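Notas para la charla: «Poner nombre a los manzanos viejos»
Sala pequeña, 50 minutos con preguntas

Apertura
Saludar y arrancar sin rodeos con la pregunta: ¿cuántos de vosotros tenéis en la familia un manzano sin nombre? Esperar a que levanten la mano – siempre hay más de los que imagino.

Contar cómo llegué al huerto de Herkirley: hierba hasta la cintura, ramas cruzadas por todas partes y unas manzanas pequeñas, ásperas, ¡con un sabor a pera y a nuez que no he vuelto a encontrar en ninguna tienda!

1. Qué es una variedad
Explicar despacio. Una semilla de manzana no repite a la madre, y por eso cada variedad vive de injerto en injerto. Si se deja de injertar, se acaba con el último árbol.

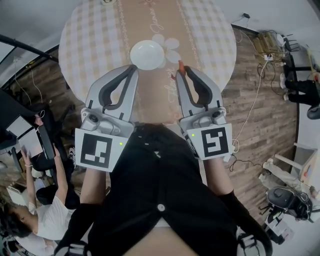
Decir en voz alta lo que eso supone: comernos una Sevinar es comer del mismo árbol que plantaron hace generaciones, pasado de mano en mano en forma de ramita. A mí esto me sigue emocionando. Pausa y beber agua.

2. El inventario
Recorrimos los huertos de Herkirley y Orcombe y marcamos 783 árboles. De ahí salieron 54 variedades distintas, y de 2 solo queda un pie. Repetir esta última cifra.

Anécdota del cuaderno mojado, solo si vamos bien de hora. No alargarse con las fichas (la otra vez me perdí en el color del pedúnculo).

3. Cómo se reconoce una manzana
Forma, piel, cavidad del ojo, corte transversal y fecha de maduración. Insistir en recoger varias frutas del mismo árbol, de la parte soleada, y en apuntar el sitio antes de guardarlas.
Pasar la Galbraith por las filas para que la huelan. ¡Que la huelan antes de morderla!

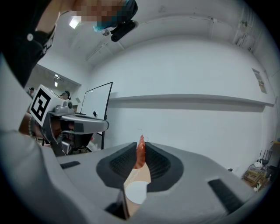 4. Injertar en casa
Púas cortadas en enero, envueltas en papel húmedo y a la nevera. Injerto inglés en marzo, con la navaja muy afilada. El primer año me prendió menos de la mitad y me puse contentísimo igual.

Preguntas
Probable: si sirve un patrón comprado en vivero. Sí, enano para patio y franco para prado.
Recordar que en la mesa de la salida hay púas de Orcombe para quien quiera llevarse una.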